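3.2 Cell Setup and Upkeep

The simulated Zallach cell is kept as a set of setup files that are checked in the same order before each series of runs. Both arm bases are fixed near the far edge of the table, and their positions are compared with the stored values. The scene was last rebuilt on 25/03/2019, when the Plodent gripper model was replaced and the contact settings of the finger pads were entered again.

Upkeep follows a short routine. After every 30 runs the joint zero points are reloaded and each gripper is opened and closed 20 times without a load. If either finger stops short of its full travel, the gripper file is restored from the Hamdy archive and the test is repeated. Of the 131 runs in this series, nine were set aside for finger faults. The wrist camera view is checked last, with the gripper open, so that both fingertips can be seen against the table.

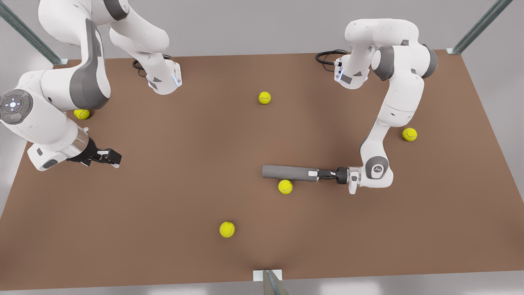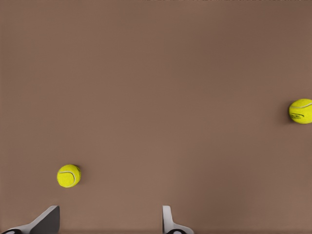 Figure 4. Simulated cell with tennis balls on the table: both arms (first panel) and an open gripper with its two fingers (second panel).

Why are the joint zero points reloaded on a fixed count of runs?
A fixed count gives every block of runs the same starting state, so that results from separate blocks can be compared without correcting for small errors carried over in the joint values.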